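4.2 Surface wear and oil uptake in household cutting boards

The boards returned from the Tallar households were grouped by the way the wood had been glued up, since earlier work on kitchen surfaces has mostly treated a board as a single piece of material. In practice very few boards sold today are cut from one plank. Most are joined from narrower strips, and the joints run the full length of the board. We wanted to know whether owners treated the joints differently from the rest of the surface, and whether the oil they put on the board went in evenly.

Households were asked to keep using their board as usual and to fill in a short card each time they oiled it. The card asked for the type of oil, the time left before wiping, and whether the board had been washed that day. Over the study period 1,288 cards came back in usable condition. Cards with no oil type were left out, as were cards filled in by more than one hand where the entries disagreed. The households in Saarela used the same card with the questions in a different order. We found no sign that the order changed the answers, and the two sets are treated together below.

Oiling was far less regular than the care leaflets suggest. The leaflet supplied with the Greveck boards recommends oiling once a month, but most owners oiled when the board looked pale or felt rough. Several wrote on the card that they had oiled the board only because the card was on the refrigerator and reminded them. This is a known problem with diary methods, and it means that the rates given here are probably higher than they would be without a study going on. The first month was the most affected and was dropped from the comparison of rates, though it was kept for the questions on oil type.

The type of oil made less difference than the time it was left on. Mineral oil and raw linseed oil both gave an even color when left overnight. When the oil was wiped off within 5 minutes, the end grain was darker than the face and the face was often patchy. Owners tended to read the patches as stains and to scrub them, and the scrubbing raised the grain and left the board rougher than before. Walnut oil was reported by a small number of households and is not discussed further.

Joints were a separate matter. Maple boards glued from wide planks have few joints, and owners rarely mentioned them on the card (Figure 2). On boards made from many narrow strips, owners were more likely to cut across the joints and to report a ridge they could feel with a fingertip. A ridge of this kind comes from neighboring planks swelling by different amounts, and it often goes down again as the board dries. We asked owners not to sand it during the study. Some did so anyway, and their boards were marked as altered and left out of the wear scores. 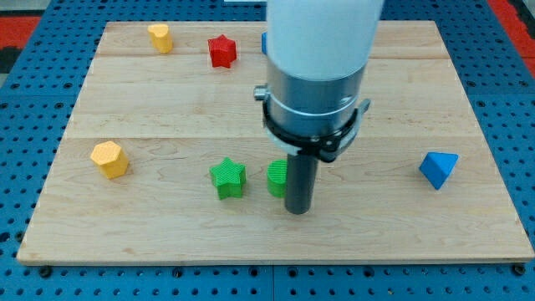

Figure 2. Board of light-colored maple joined from planks, with two long seams.

Wear scores were given by comparing each board with a set of reference pieces cut in the Uvimus workshop. The scorer worked in daylight near a window and did not know which household the board came from. A score of 0 meant no knife marks could be felt, and a score of 5 meant that marks were deep enough to hold a pencil line after wiping. Boards scored below 2 were mostly used for bread. Boards used for onions and root vegetables scored higher, with the worst wear slightly off center, toward the side of the hand that held the knife.

Use of both faces was uncommon. Of the households that answered the closing questionnaire, 75 percent said they had never turned the board over on purpose. Those who did usually kept one face for fruit and the other for onion and garlic. Their boards had lower scores on both faces, but they also stayed flatter, and we cannot separate the effect of turning from the effect of even washing. A board that is always wetted on the same face will cup, and a cupped board rocks when it is cut on. Owners of rocking boards tended to put a folded cloth under one end, and the wear on those boards then gathered over the supported end. The effect of the cloth is taken up again in Section 4.3 together with the drying results.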